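# Gripper Comparison, Simulated Kitchen Counter: Gallery

Tue 6 February

The Stolulano manipulation laboratory has completed the first round of its comparison of end effectors for food packing. Two grippers were included: the Karakaya two-finger model, which has been in service at the Prundside site for several years, and the narrower Travik model, which is under consideration as a replacement. Both were run in simulation before any hardware was mounted.

Each gripper was given 2,000 episodes with the same controller, the same starting poses and the same time limit. Object positions were drawn again at the start of every episode. The simulated work used a two-arm cell, although either arm could finish an episode without help from the other.

An episode was counted as complete when the item rested inside the tray and the fingers had been withdrawn. Items that landed on the rim were recorded separately. Of the episodes not completed, 758 were stopped by the time limit, and these have been set aside for closer study. Most involved a long approach followed by repeated small corrections of the wrist.

The controller was left unchanged throughout. An earlier trial had used a different gain setting for each gripper, and the results could not be compared fairly. Staff who wish to repeat the work should load the common settings file and confirm that the finger offset matches the gripper in use. An incorrect offset produces a steady error at the fingertips that is easily mistaken for a camera fault.

Camera placement was also reviewed. A high view shows the counter well but may lose objects at the upper and lower limits of the picture. A second view from the wrist was recorded for 79 episodes only and will be extended in the next round, planned for March.

## Counter and tray 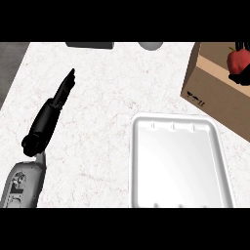 *Simulated counter with an empty white foam tray. The black gripper is closed, with its fingers over bare marble; a red bell pepper and a cardboard box are at upper right.*

Views from the Prundside hardware cell will be added to the gallery when the mounting plates have been fitted. Requests for the settings file may be sent to the laboratory office.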